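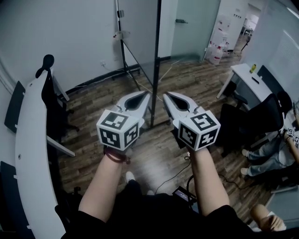 Re: [Briltdale-tenants] Small office, desks and what stays

From: Américo Brandão
To: Briltdale tenants list

Replying to the points below in one go. The two white desks stay, and so do the black office chairs. The screens go when we leave in July. The tripod stand by the glass door is ours as well, so please don't put it on the inventory.

The floor is dark wood-grain plank. I make it 16 square metres, but measure it yourselves before ordering a rug. There is a socket low on the back wall – you will want an extension lead if you plan to use both desks.

The water bottles in the room across the corridor are shared. Take what you need and tell Lobo when the stack gets low.

The deposit on the key is 149, paid to Lobo and not to me.

Américo

> On the small office: does the furniture come with it,
> and is the blind on the window staying? We have more
> than 500 files to move and would like to leave our own
> desks behind.
> Flamora, second floor

PS The blinds stay.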